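Can a robot tidy my living room yet

2018-08-11

Quick one, coffee's going cold. Spent the week with Otov, the home simulator Preben Vídalín keeps pushing on me. Task list is plain chores. Cushion back on the seat, stuff off the floor, trash out. My nine year old does it in 20 minutes, with complaining. 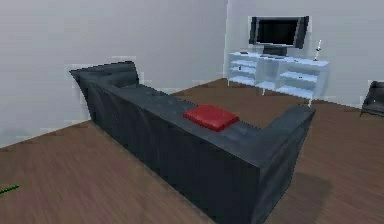

Cushions

Best run out of 206 tries got to the sofa and then just sat there thinking. Soft things are still hard. Grip, squish, drop. Sarahí Huerta says hers at Clustham does teh same.

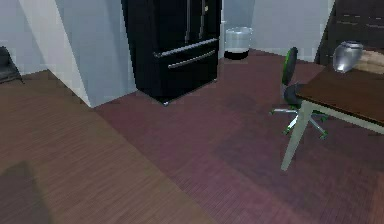 Kitchen side next. My planner is still dumb, it picks the shortest line and goes. Fine on open floor. But a swivel chair half under a table, with a star base and all those little casters, is a mess of thin legs and it clips one every time. Probably need a fatter safety margin, will try tonight.

Trash run after that. Finding a white bin by a pale wall, ok mostly. Lifting it, no.

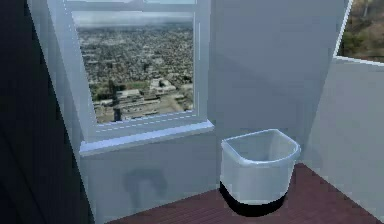

So, yet?

No. Vacuuming yes, the rest no. Ask me again in April.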